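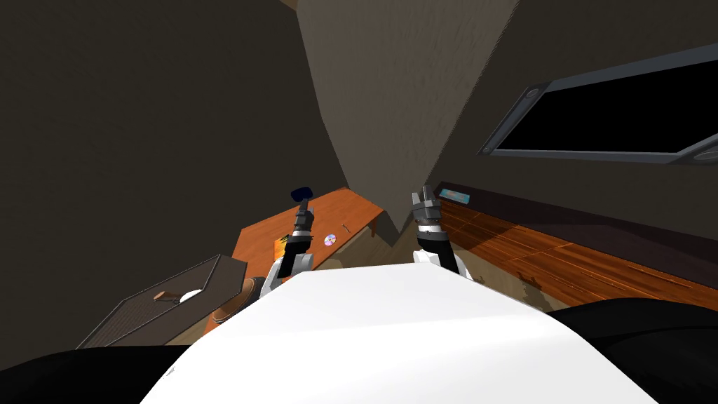
Parking at Plosurmont, February update

Quick one, I'm typing this between meetings. The lower lot closes for resurfacing at 5 in the morning and stays closed till the end of the month. Yes, all of it. Plenidside tenants use the upper deck, enter from the Cema gate. Old badges work there. Temporary ones don't, so swap those at the front desk before you drive up and get stuck at the barrier with four cars behind you.

Visitors: send them to the Vasiliauskas garage across the street. Max 315 spaces and it fills early. Bring the ticket in to get it stamped, otherwise they pay full price and we can't refund it. Sorry. We asked.
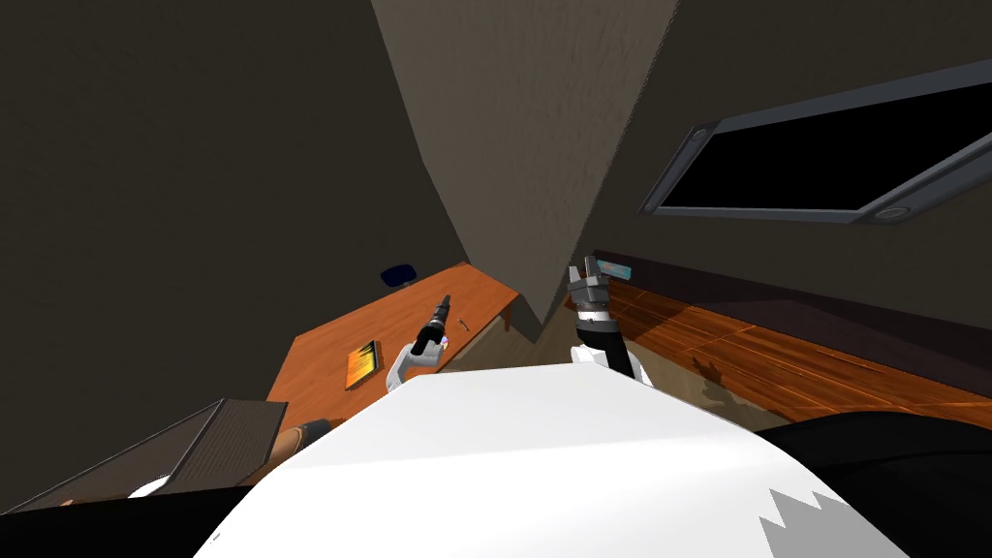
Bikes stay where they are. The rack by the loading door is getting moved a few yards toward the stairs, so take yours home the night before if you can. Anything still locked on gets its chain cut and the bike goes in the storage room. Had to do that last year, not fun for anyone.

Carpool list is back up next to the mailboxes. Nine spots on the upper deck are held for carpools until 9, after that its first come first served.

Deliveries same as always, ring twice.

Questions go to Liis Eglītis, extension 4. She is out most afternoons so leave a mesage with your plate number and she'll call back.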